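Ladle

A ladle is a large, deep-bowled spoon with a long handle, used for lifting liquids out of one vessel and into another. Soup, stew, gravy, punch, porridge, pancake batter and jam all travel by ladle at one time or another, and few kitchen tools have changed so little while turning up in so many kitchens. It is a simple object with a surprising amount of thought in it!

Name

The English word comes from the Old English hlædel, related to the verb hladan, meaning to load or to draw water. The same verb gives us "lade" and "laden". In everyday speech the noun soon became a verb again, so that one ladles soup, and a generous host ladles it on.

Parts and shape

The two parts of a ladle are the bowl and the handle (sometimes called the stem). The bowl is usually round and fairly deep, and joins the handle at a steep angle, often close to upright. This is the great difference between a ladle and a serving spoon: a cook can lower the bowl straight down into a tall pot and bring it up again level, without tipping half the contents back. Some bowls have a lip on one side or both, which makes pouring into narrow jars much tidier.

Handles vary more than bowls do. All-metal ladles are common in canteens, where they can be washed at high heat. Wooden handles stay comfortable to hold beside a simmering pan and are loved by home cooks for their warmth in the hand, though they need drying properly and an occasional wipe with oil. Many handles end in a hook or a hole for hanging. 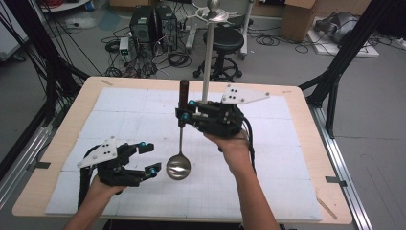
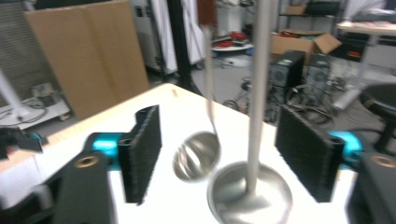

Ladles with shiny silver bowls. The first has a dark brown wooden handle; the larger of the two in the second has a long pale grey one.

Sizes

Domestic ladles tend to hold about a small cupful, enough for two or three dips to a bowl of soup. Sauce and gravy ladles are much smaller, and a good one is a joy at the table, as it lets each person add a little at a time. At the other end are the giants of the catering kitchen. The yearly soup supper at Listanthorpe, held each February, is served with a ladle so long that it is kept on brackets along the wall; in its best year it filled up to 3000 bowls. The cook Erlinda Manalo, who ran the supper for 11 years, taught her helpers to stir from the bottom before every dip, so that the last guest got as many beans as the first.

Related forms

The skimmer has a flat or shallow bowl pierced with holes, and takes froth off stock or lifts dumplings out of boiling water. The hot pot ladle, often sold as a pair with a matching strainer, is small and light enough for diners to use themselves. Punch ladles are the showpieces of the family, and older ones may have twisted whalebone handles and silver bowls. There are also ladles for molten metal, which share the name and the basic idea but very little else.

Collecting

Ladles make a wonderfully rewarding subject for collectors, being plentiful, sturdy and mostly cheap. The Vaughan collection, catalogued by Seren Yorath, lists 2169 pieces, arranged by handle and not by age, so that plain school-dinner ladles hang beside fine silver ones. Jui-lin Tai's notes on the collection pay special attention to worn bowls. A ladle scraped against the same side of a pot for decades slowly loses its roundness, and the flattened edge can show whether its owner was right- or left-handed.

Care

Stainless steel needs only hot water, washing-up liquid and a soft cloth. Ladles with wooden handles should be washed by hand and never left standing in the sink.

See also: Skimmer; Serving spoon; Stockpot; Tureen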